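From: Vy Kim
To: the Plernine baking list
Date: 2020-11-03
Subject: Re: which bowl do you all use for the big doughs?

Hi everybody,

Ragnheiður asked this and then the thread wandered off into sourdough starters (guilty, I was the one who brought up mine), so let me drag it back!

Ragnheiður Laxdal wrote:

> My big ceramic bowl finally cracked, right down the side, with dough in it.
> I've been getting by with the soup pot ever since and I hate it. The sides
> are too straight and I can't get my hand under the dough to fold it.
>
> What is everyone using for the larger batches? I don't need anything pretty.
> I do want something I can lift with one arm, and something that won't make
> a puddle of rice flour on the counter every time I dust the top. Hjalti told
> me to just buy plastic, but I had a plastic one and it held on to the smell
> of onions forever.
>
> Ragnheiður

Stainless steel, all the way. I switched in August and I am never going back to ceramic. I got mine secondhand from Poul Briem, who was clearing out the kitchen at the old Kjærgaard place, and I think he'd have let me walk off with 6 of them if I'd had the cupboard space. It's a plain mixing bowl, wide at the top and narrower at the base, with a little rolled lip around the rim.
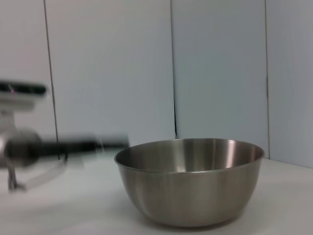 The steel bowl, empty.

What I like about that shape is that I can get my whole hand down the side and under the dough, which sounds like exactly what your soup pot won't let you do. The lip helps too, both for picking it up and for tucking a towel over. Mine scratches, sure, but I stopped caring after the second week (Ea Ladefoged scrubs hers with something called Jemby until you could shave in it, and bless her, but no).

Two complaints, to be fair. It's noisy. If you set it down on a hard counter at 5 in the morning the whole house knows, so I put a damp dishcloth under it, and that keeps it from spinning while I mix, too. And it gets cold fast. In winter I swish it out with warm water and dry it before the flour goes in, or the dough just sulks.

As for the mess, I've gotten into the habit of portioning dry stuff into small cups before I start. Grains, seeds, whatever is going in that day. Then I tip the cup in low, right down inside the bowl, and hardly anything ends up on the table. A wide bowl forgives bad aim, and mine is terrible, especially before coffee!
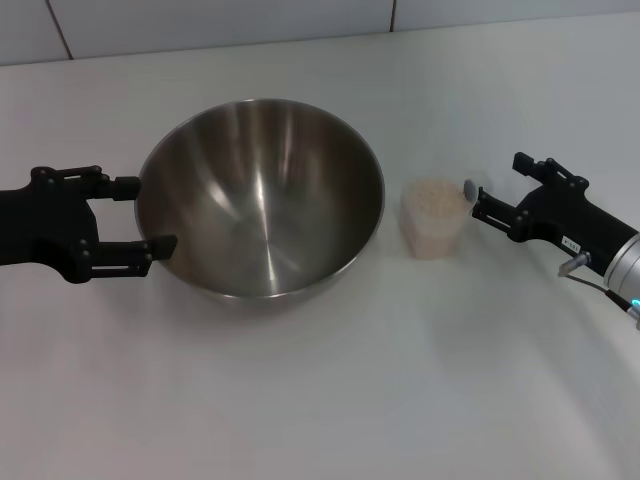 Can you leave dough in a stainless bowl in the fridge overnight?
Sure, as long as it's covered well; a plate or a shower-cap style cover is fine, and so is an oiled sheet of plastic wrap.

One more thing on size. Buy bigger than you think. I went by the weight of the flour the first time and forgot that dough rises (I know, I know), and ended up peeling it off the fridge shelf. If it looks silly on your counter in the store bag, it's the right one.

Hjalti, are you still doing the seed loaf? I never got the recipe and you promised. I'd trade you the Ganach rolls for it.

Vy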